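Two years ago she had never opened a computer. Now the repair evenings she started above a bike shop in Gelton have put 217 machines back into homes, and she can hardly sit still when she talks about them.

"It was my nan's old desktop that did it," she says. "The shop said bin it. I borrowed a screwdriver, watched someone else do theirs, and had it going by teatime. I was hooked!"
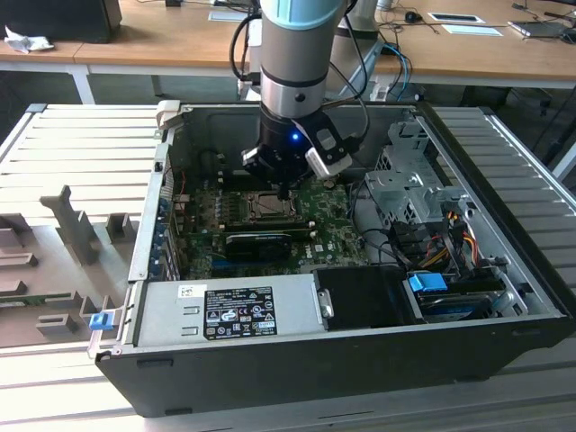 A Dell board in an open desktop case

Most people who climb the stairs are beginners. They bring a slow PC, a tin of biscuits and a fair bit of worry. "They think they'll break it just by looking," she laughs. "So we start with the dust. Everyone can do dust."

What does she love most? The talk, she says – who used the machine, what's on it, the photos they thought were gone. One man from Paiva came in April for help with his late wife's recipes and stayed on to learn soldering.

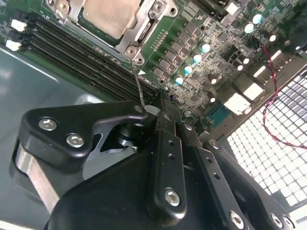
Processor socket and memory slots

She is just as keen on the dull bits. Labels, for one. "Write down where every screw came from. I've got 149 jam jar lids and I use them all."

Money is tight, but a sale of spare parts in Kelovis raised £1254, enough to cover the rent until autumn and buy a decent kettle.

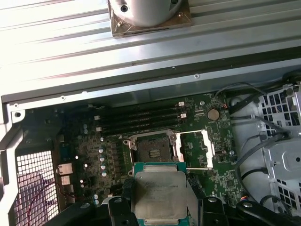 A workstation with its side panel off

Next she wants a daytime session for parents with small children. "I'd run one every day if I could," she says. "Come and have a go. Bring the one from the loft!"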